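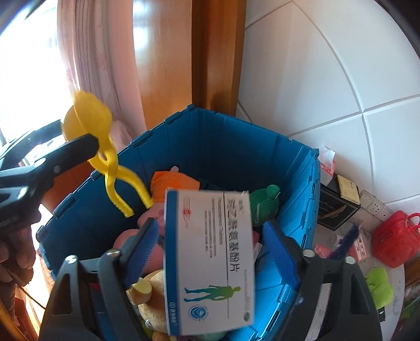
My grandmother's town, Imville, has 3,607 residents and one pharmacy, and I would like to talk about the line. It starts at the counter, goes past the greeting cards, and ends somewhere out by the bike rack. People will wait there for a white box with a blue stripe down the side, get home, and find out it's the wrong strength. Then they go back, and the line is longer.
4 replies 38 likes

There is a system. You do not take a number, because the number machine died in November. You walk in and ask "who's last?" and from then on you are behind that person for life.

Orysia Polishchuk was last when I got there. She told me she was behind a man in a green hat. The man in the green hat had gone to the bank.
2 shares 61 likes

You're allowed to go to the bank. You're allowed to go to Korkano for bread. You are not allowed to sit in your car, which is considered showing off.

There are also the "just a question" people. They walk straight to the front because they have just a question. The question is always "can I have my prescription."
11 shares 112 likes

Danylo Maksymiv, the pharmacist, handles all this by never looking up. I've known him since fifth grade and I couldn't tell you what color his eyes are.

He has a sign now, dated March 20, 2020, asking everyone to stand apart. So the line is the same 5 people it always was, plus a lot of sidewalk.
9 replies 87 likes

My cousin says the Fedoruk place in the next town has an app. You order, it buzzes, you walk in. I told my grandmother this and she asked how you'd find out who was sick.
300 likes

Anyway, I got to the counter. Wrong line – this one was for pickups.

The man in the green hat is back, by the way. I'm behind him.
6 replies 14 shares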